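3.2 Layout of the mixed display

The second part of the study dealt with loose vegetables on a shared wooden display. Earlier work on store layout has mostly treated each vegetable as a separate unit with its own shelf space. Small shops seldom have that much room. In the two shops we visited before setting up the display, Goel and Beltari, several kinds of vegetables shared one bin, and the line between them moved during the day as people picked from the piles.

We used a stand with open bins and low rims. Bins could hold one kind of vegetable or two. Where two kinds shared a bin, no divider was placed between them, and the staff who stocked the stand were asked to keep each kind in its own pile. Figure 4 shows part of the layout.
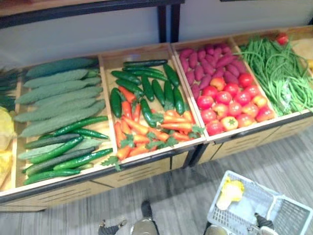 Figure 4. Part of the mixed display, with cucumbers and carrots in one bin and sweet potatoes behind tomatoes in the next.

Two pairings were of interest. Cucumbers and carrots differ strongly in color but are close in length, and a shopper can pick up either with the same kind of grip. Sweet potatoes and tomatoes differ in shape and in how much handling they can take. We expected the first pair to become mixed sooner, and the second pair to hold its border longer, given that tomatoes at the front are easier to reach than anything at the back.

Stocking followed the Civdale list, a one-page sheet that gives a fill height for each vegetable and the side from which it should be topped up. Long items were laid with their ends in one direction when first put out. Staff did not straighten them again until the session closed. Cut items were placed with enough room to lift one without shifting the next.
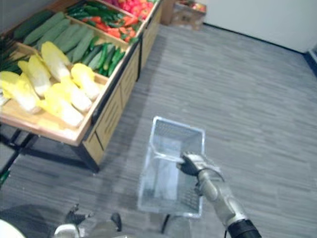

A session was counted as complete when a shopper had worked through a list of items and returned to the starting point. We recorded 103 sessions. In 62 of them the shopper took at least one item from a shared bin, and these form the basis of the results in Section 4. The remaining sessions were kept for the comparison of walking paths only.

For each pick we noted the item, the bin and the place in the pile from which it came (top, middle or front edge). Items that were lifted and put back were noted separately. Across all sessions there were 987 picks. Returns were harder to code than picks, as a returned item often ended up in a different spot, and in a shared bin it sometimes ended up on the wrong pile.

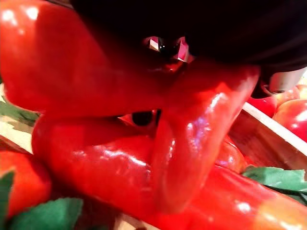 Peppers needed a rule of their own. Their size and shape vary more than those of the other vegetables, and shoppers tended to turn one over before deciding. We coded a pepper as picked only when it was carried clear of the bin. Turning it in place was coded as handling, whatever the length of time. The same rule was later applied to tomatoes.

Baskets were handed out empty and emptied again between sessions. Picked items went back to the stand by the Netura procedure, in which the top layer is removed, the returned items are placed beneath it and the top layer is put back.
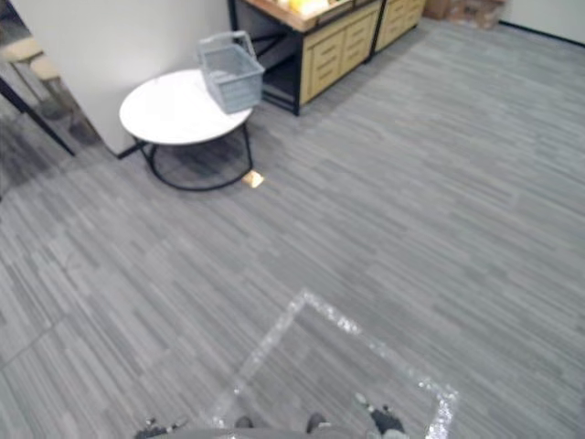
Does a shared bin need a divider?

For the pairs tested, a low divider is useful when the two vegetables are similar in length and are picked with the same grip. Pairs that differ clearly in shape can be stocked without one, as long as the piles are rebuilt between busy periods.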